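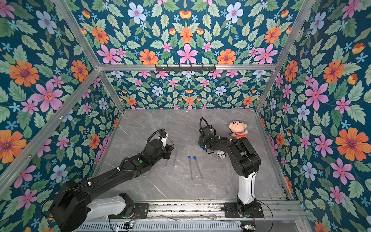
**Pre-season ground check, Flornesham, 19th August**

Format: item, result, comment. Results are Pass, Fail, or Not shown. "Not shown" means I was told it was fine and was given nothing to look at. The club would like those changed to Pass. They stay as they are until I see paper or see the thing working.

Numbering follows the January sheet, so there are gaps where items were dropped.

## Playing surface

- [x] **1. Goalmouths level and free of holes.** Pass. Far end has been reseeded and is thin. It'll be mud by the third home game, but that's a playing complaint.
- [ ] **2. Sprinkler heads sit below the turf.** Fail. One on the left wing, near the halfway line, sits proud. I caught my boot on it while walking. A winger at full speed will do worse. The club says it "drops back down under pressure." It didn't when I stood on it.
- [x] **3. Line marking.** Pass.
- [ ] **4. Run-off between touchline and barrier.** Fail on the dugout side. The new advertising boards from Sundaden have metal feet that stick out toward the pitch. The old ones didn't. Either turn the boards around or pad the feet. I was told Sundaden had "signed off" the layout. Sundaden sells boards.

## Goals

- [x] **5. Main goals anchored.** Pass, both ends, pushed and pulled.
- [ ] **6. Portable training goals anchored or chained when not in use.** Fail. Chain present, padlock present, padlock not locked. Same comment as January, word for word, and in January I was promised it was a one-off.
- [x] **7. Net hooks.** Pass. Plastic throughout. The last metal ones are gone.

## Main stand

- [ ] **9. Handrails firm.** Fail. The rail on the stairs nearest the away entrance moves at the base. Fresh paint over the bolts doesn't count as a repair.
- [x] **10. Seats fixed and unbroken.** Pass, with 37 seats in the back rows taped off. Tape is fine for now. I'd like to know how those seats got sold for the friendly against Cloltilmont, when the same tape was supposedly up.
- [ ] **11. Stair edges marked.** Fail, partly. Yellow strip worn through on the lower steps. Looks good from the pitch, which I suspect is where it was last checked from.
- [x] **12. Roof, underside, visible damage.** Pass on what can be seen from the seats. I didn't go up. Don't quote this line as a roof inspection.

## Exits and crowd movement

- [x] **14. Exit gates open outward and fully.** Pass after some persuasion. Gate 3 needs a shoulder. Oil it before the opener.
- [ ] **15. Gate keys held by stewards on duty.** Not shown. The key board was pointed out to me and had an empty hook for Gate 7.
- [ ] **16. Evacuation timed within the past year.** Not shown. I was told the ground cleared in around 12 minutes at the last drill. No sheet, no date, no word on how many people took part. If it was the under-18s and their parents, it tells us very little about a full house.
- [ ] **17. Exit signs lit.** Fail. Two dark under the stand. "New bulbs are on order" was also the answer in January.

## Floodlights and power

- [ ] **19. Backup lighting test.** Not shown. The Thampi unit has a green light on its front panel. A green light on the panel proves the panel has power. I asked for the mains to be cut for a minute and was told it would upset the ticket office computers. Please pick a time when it won't.
- [x] **20. Cabinets locked, cables off walkways.** Pass.

## Medical

- [x] **22. Defibrillator present and in date.** Pass. Pads and battery both in date.
- [ ] **23. Ambulance route clear.** Fail. Three cars parked across it, one with a club sticker.
- [x] **24. Stretcher reachable from pitchside.** Pass. It has been moved out from behind the kit hampers.

## Before the first home game

Items 2, 4, 6, 9, 17 and 23 need fixing and rechecking in person. Phone photos won't do. I accepted them for the handrail last time and you can read item 9 for how that went.

Items 15, 16 and 19 need evidence. Item 11 can wait until the first away week if someone puts temporary tape down.

Recheck takes an hour. Have the Gate 7 key there.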